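How many wiping examples before we change the setup?

Posted in Robot Learning, Getting Started

We're gathering examples for a two-arm tabletop wiping task and I'm having a great time with it, but I keep going back and forth on variety. So far we have 605 recordings at Radanbridge, all on the same beige table, all with two grippers and a piece of gray cloth. Small orange-yellow spots are the thing to clean up. Each recording is 30 seconds or less, and I label them in the evening (I had never labeled anything before November and now I can't stop!).

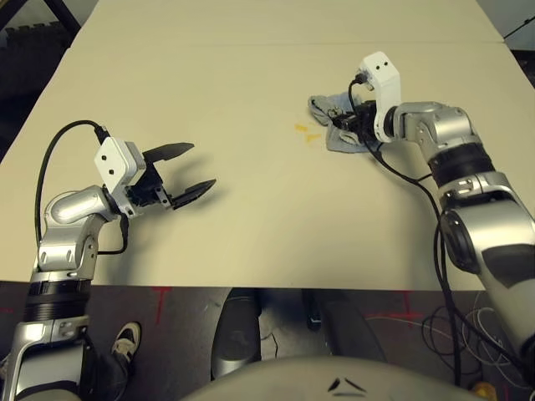
Right gripper down on the cloth, left one open, orange-yellow specks in between.

My trouble is the start position. Our operators like to begin with the cloth in a handy spot, and I'm afraid the policy will learn the spot and ignore the cloth. Should I throw away some of what we have, or just add to it? Also, does it matter if the cloth is the same one every time?
– Zamfira Onu

Ditier
Keep all of it! Add to it. We had the same worry with our drawer task and the early recordings still helped once the newer, messier ones went in. What I would do is make 9 start zones on the table, write them on a card, and have the operator draw one before each recording. Dull for the first hour, then it becomes a game.

For the second part, yes, swap the cloth. Use something with a pattern, something smaller, something with a cuff. Socks are wonderful for this – they fold in ways a flat rag never does, and everybody has odd ones. Put the sock down with lots of bare table around it, so the arm has to go looking.
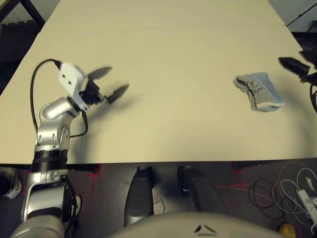
Patterned sock lying by itself, with a gripper on either side of it.

Please keep the failed grasps too, in a folder of their own. You will want them later, I promise.

Fodor
more data. also check your wrist cameras are in sync with the head one, ours were 2 frames off and it ruined a lot of good work

Lolterau
Agree with Ditier on the start zones. I'd add the spills to that list, which people forget. If every spot is the same size, the model gets very good at that size and skips the rest. Mix it up: big blobs, thin smears, tiny drops far from the main group, a couple close to the fingers where they're easy to miss from the head view.

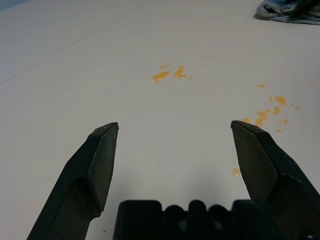

When you label, go by the wrist view for "clean" or "not clean". From the head camera a faint smear can vanish into the table color, and you end up telling the model it finished when it didn't. We relabeled a whole batch over that and the next training run was so much more fun to watch. Write down your rule for faint marks before you start, too, especially if more than one person is labeling.

Would love to hear how the sock recordings go, Zamfira. Post the first batch when you have it!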